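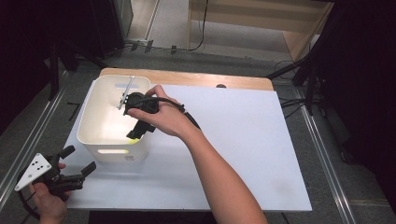
Figure 5.1 White plastic storage bin with a handle cutout.

CHAPTER 5
Feeding Dogs and Cats in Boarding

What this chapter covers

Taking feeding instructions at check-in
Working out how much to feed
Reading a pet food label
Wet food, dry food and mixed feeding
Changing from one food to another
Storing food brought from home
Recording what is eaten and what is left

Terms used in this chapter

as fed, complementary food, complete food, dry matter, feeding record, free feeding, kibble, moisture, resting energy requirement

5.1 Introduction

Most dogs and cats that come into boarding already have a diet that suits them. The job of the attendant is to keep that diet going for the length of the stay and to notice when something changes. A dog that normally clears its bowl and leaves half of it on the second morning is telling you something, and it is usually the person who picks up the bowl who sees it first.

Chapter 2 dealt with check-in, vaccination records and the layout of the wards. This chapter assumes you have read it and that you know how to fill in an intake card. Medicines given in food are left for Chapter 7, although the feeding record has a column for them and you will see it mentioned.

The examples come from two businesses used throughout the book. Famdale is a mixed boarding kennel with indoor runs and a separate cat wing. Zerkstead is a small cattery attached to a grooming salon. They do some things differently, and where they do, both ways are given.

5.2 Taking feeding instructions

Feeding instructions are taken in writing when the animal is dropped off. A phone booking is not enough. Owners often forget treats, toppers and the bit of toast the dog gets at breakfast, so the card at Famdale asks for each of these on its own line.

The card should record:

the name and flavour of the food
the amount at each meal, in grams
the time of each meal
whether the food is served dry, soaked or mixed
treats allowed, and treats not allowed
any known allergy or intolerance
what to do if a meal is refused

Amounts given as "a scoop" or "a cup" need more work. Scoops vary a good deal in size, and so does the way people fill them. Ask the owner to bring the scoop, fill it as they would at home, and tip the contents onto the kitchen scale. Write down the weight. From then on the scoop stays in the owner's bag and the scale is used for each meal.

Cat owners may say that the food is just left out all day. This is called free feeding. At Zerkstead the attendant still weighs what goes into the bowl each morning and what is left the next morning. The cat can graze as it does at home, and there is a figure for the day's intake.

5.3 How much food?

Where the owner's instructions are clear and the animal is in good condition, follow the instructions. You will need to work out an amount yourself when the instructions are missing, when the food has run out and has to be replaced with another, or when a veterinarian has asked for a check on intake.

The starting point is the resting energy requirement, or RER. This is the energy an animal uses in a day at rest, in a comfortable temperature. The usual formula is:

RER in kilocalories per day = 70 x (body weight in kilograms) to the power 0.75

On a calculator, enter the weight, press the power key, enter 0.75, and multiply the result by 70. If your calculator has no power key, multiply the weight by itself twice (weight x weight x weight) and press the square root key two times. The answer is the same.

For a cat weighing 5 kg:
5 x 5 x 5 = 125
Square root of 125 = 11.18
Square root of 11.18 = 3.34
70 x 3.34 = 234 kilocalories per day

The RER is then multiplied by a factor for the kind of animal. A common factor for a desexed adult cat is 1.2, and for a desexed adult dog it is 1.6. Our 5 kg cat, if desexed, would need 234 x 1.2, or 281 kilocalories per day.

These factors are averages. Two dogs of the same breed and weight can differ widely in what they need, and a dog that paces its run all day will need more than the one next door that sleeps. Treat the result as a place to start, then adjust it against body condition. Growing animals, pregnant or nursing females, and animals that are ill have their own factors, and these should come from a veterinarian. 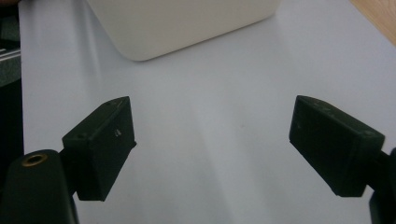
To turn kilocalories into grams of food, you need the energy value printed on the packet. Suppose a kibble supplies 350 kilocalories per 100 grams and a desexed adult dog weighs 20 kg. Its RER works out to 662 kilocalories. Multiplied by 1.6, that gives 1,059 kilocalories for the day. Divide by 350 and multiply by 100, and the daily amount is 303 grams. For two meals, weigh out 150 grams each time. The odd few grams do not matter.

Some packets give energy in kilojoules. One kilocalorie is 4.184 kilojoules. To go from kilojoules to kilocalories, divide by 4.184. Check which unit you are reading before you start, because a mix-up here will give an answer four times too big or four times too small.

5.4 Reading the label

The front of a packet is mostly there to sell the food. The panel on the back or side is more useful to an attendant. Look first for the statement of whether the food is complete or complementary. A complete food is meant to supply everything the animal needs when fed as the only food. A complementary food is meant to be fed along with something else. Treats and many toppers are in the second group, and so are some small cans that look just like a full meal. It is easy to pick up the wrong one from a crowded shelf.

Next, find the life stage. Puppy and kitten foods are richer than adult foods. They will not usually harm a healthy adult for a day or two, but they add energy the animal may not need. Dog food should not be given to cats as a regular diet. Cats need taurine and some other nutrients at levels a dog food may not supply.

The analysis panel lists protein, fat, fibre and moisture. The figures are normally given as fed, meaning with the water still in the food. This makes it hard to compare a can with a bag. To compare them fairly, take the water out of both and work with what remains, the dry matter.

Take a canned food with 78 per cent moisture and 9 per cent protein. The dry matter is 100 minus 78, or 22 per cent. Divide 9 by 22 and multiply by 100. The protein is 41 per cent of the dry matter.

Now take a kibble with 10 per cent moisture and 27 per cent protein. The dry matter is 90 per cent. Divide 27 by 90 and multiply by 100. The protein is 30 per cent of the dry matter. On the labels the kibble looked far higher in protein. With the water removed, the canned food is higher.

5.5 Wet, dry and mixed feeding

Dry food keeps well in the bowl, is easy to weigh and costs less to transport. Wet food adds water to the diet and often has a stronger smell, and that can help with an animal that is slow to eat in a new place. Many owners use both.

Wet food left in a bowl dries out and spoils. Famdale lifts wet food after one hour in warm weather and after two hours in cooler weather. Zerkstead gives cats smaller servings more often. Opened cans are covered, marked with the animal's name and the time of opening, and kept in the refrigerator. Cold food straight from the refrigerator is often refused by cats. Let it come up to room temperature before serving - a few minutes on the bench in a clean dish will do for a small portion.

Fresh water must be available at all times, whatever the food. An animal that has come off wet food and onto dry will drink more, and this should be noted so that the next shift does not take it for a sign of illness.

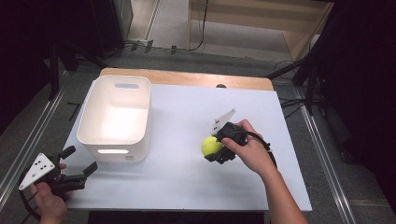 How long should a change from one food to another take?

Seven days is the usual period for a healthy adult, starting with a quarter of the new food mixed into three quarters of the old and raising the share of new food every couple of days.

In boarding there is not always enough of the old food left to do this. If the owner's supply is running low, act while there are still several meals in the bag. Try to buy the same product. If it cannot be had, choose one of the same type and life stage, tell the owner, and spread the change over as many meals as you can. Loose stools for a day are common after a quick change. Anything longer, or any vomiting, is reported to the supervisor.

Prescription diets are never swapped without speaking to the veterinary clinic named on the intake card.

5.6 Storing food brought from home

Keep food in its original bag where possible. The bag carries the batch number, the best-before date and the feeding guide, and all three are lost when kibble is tipped into something else. Fold the top down, clip it, and stand the whole bag inside a lidded container marked with the animal's name and ward number. Stock is kept off the floor, out of direct sun and well away from cleaning products.
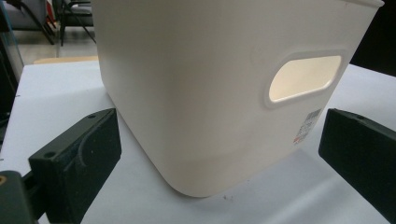
Figure 5.2 The side and base of a storage bin, showing the rounded corners.

Containers are washed with hot water and detergent between animals, rinsed, and dried fully before they are used again. Old fat left on the walls goes rancid and will taint the next lot of food. Damp in the bottom encourages mould.

Raw diets need a freezer space and a separate preparation area. Zerkstead does not accept them. Famdale does, by arrangement, and keeps a marked set of boards, knives and bowls for the purpose.

5.7 The feeding record

Every meal offered goes on the feeding record, including meals that were not touched. The record has columns for the time, the food, the grams offered, the grams left, any medicine given, and the attendant's initials. Write it up at the bowl, before moving on to the next run. Records filled in from memory at the end of a shift are often wrong.

A dog that refuses one meal on its first day is not unusual. A cat that eats nothing for a full day must be reported, as cats can become seriously ill after a short time without food. Overweight cats are at the greatest risk.

Section 5.8 works through a full set of records for one ward at Famdale. Have a calculator and a blank feeding record beside you before you begin.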